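Polumville Robotics Club: where we are with the Plaker project
Progress report for Naomi Khaemba, Urka small grants 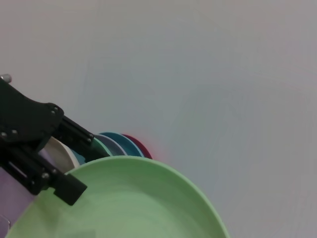 Plaker's wrist view, lower finger over the rim of the light green plate, with the row of other plates behind.

Hi Naomi,

You asked for a page on how the money is going and what the kids have been up to, so here goes. Shorter than last time, I promise (Joyce Mutiso has read it and taken out two paragraphs about cable ties).

The big news is that Plaker can pick up a plate! We spent most of the spring on cups, which were easy, and then the students voted to move to dishes and everything got hard again. A plate in a rack gives you a thin curved edge to aim at and very little room on either side for a finger. The team's first plan was to grab from straight above, and they stuck with it for longer than I would have. Then Muthoni Ndung'u's group tried coming in at a slant with one finger inside the rim, and that's the approach all three groups use now.

Since they switched we've logged 461 attempts. The students write up every one, including the embarrassing ones, and they're stricter about what counts as a success than I am. If the plate touches its neighbor on the way out, it goes down as a miss. By that rule their best run so far is 30 good lifts out of 41 tries. I was thrilled. They were annoyed about the other 11 and stayed until 6:30 going through the recordings.

What they found is that most of the misses come at the moment the fingers close. The code trusts the first guess about where the rim is, and if that guess is a little off, the plate tips. Eirini Gavalas is helping them add a second look just before the grip. It works on her laptop. It doesn't work on the club computer yet — we think it's a version mismatch and not anything deep, but it has eaten two full sessions.

We're using plates in different colors on purpose, by the way. The younger group is in charge of the color-finding part, and they wanted to know if pale plates on a pale background would be harder to find than dark ones. They are, quite a bit. Their chart is up on the wall by the door and I'll bring a copy when I come by.

Money: we've spent roughly $400 of this round, nearly all of it on finger pads, fasteners and a replacement motor from Lukumay. The motor was not in the budget I sent you. The old one started grinding and I made the call to order it, so I'd like to move that amount over from the travel line if you're okay with it. Let me know if you need a form.

Attendance has been steady, and Naheed Qureshi has started running the beginners' table, so I can spend more time with the arm group.

Next up is putting a plate back, which the kids keep telling me is just picking up in reverse — we'll see! We're aiming to show both halves at the open house in August, and we'd love to have you there. Naheed is sorting out the room and will send you the time.

Still open on my end: the travel line question, and whether Urka wants its logo on the poster. The students need to know about the poster before they print.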